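Speaker notes — "Keeping the small grocery alive"
Estum Shopkeepers' Evening, 14 Jul 2019

Opening. Thank Leopoldo Cuevas for the invitation. Say slowly: I have a shop in Goltska, it is 60 square meters, and I am not a teacher of business. I will tell only what we tried.

Slide 1. The situation. When the supermarket at Alvarado opened, we lost the Saturday customers first. The weekday customers stayed, but they bought less — milk, bread, one newspaper. Do not complain too long on this slide. Everyone in the room knows the story.

Slide 2. Opening hours. We were open from nine to six, like my father. In May we changed to seven in the morning, and we close for 2 hours after lunch. The early people are nurses, drivers and parents before school. They want coffee and something to eat in the car. Pause, ask who in the room opens before eight.

Slide 3. What we stopped selling. Batteries, greeting cards, most of the canned fish. It was painful for me, the canned fish. We had 134 different products on the back wall and many of them had dust. Melquiades Becerra came with his notebook and asked me for each one, when did you sell it last? I could not answer for half of the wall. 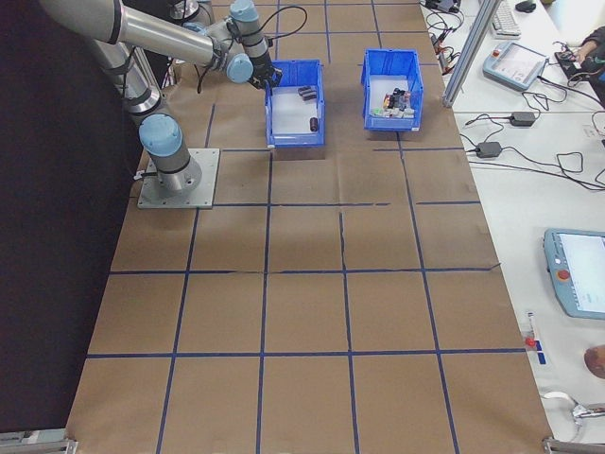

Slide 4. Fresh goods. Now the back wall is vegetables, eggs and cheese from the Flondow farms. Delivery is 2 times in the week. Explain the ordering: I call the evening before, and I order a little too little. An empty shelf at five o'clock looks bad, but throwing away lettuce is worse for the money. Some colleagues do not agree with this, so leave time for them.

Slide 5. Credit. Short slide. We still keep the book for old customers, but with a limit, and I say the limit aloud at the beginning. Tell the story of the birthday cake only if there is time.

Slide 6. Mistakes. The loyalty card (too complicated, people forgot it at home). The second freezer, which costs about the same in electricity as it brings in. The radio advertisement — I still do not know if one person heard it.

Questions. If they ask for the rent, say that the building belongs to the family, and that the numbers would be different for a tenant. Remind them that the price lists are by the door.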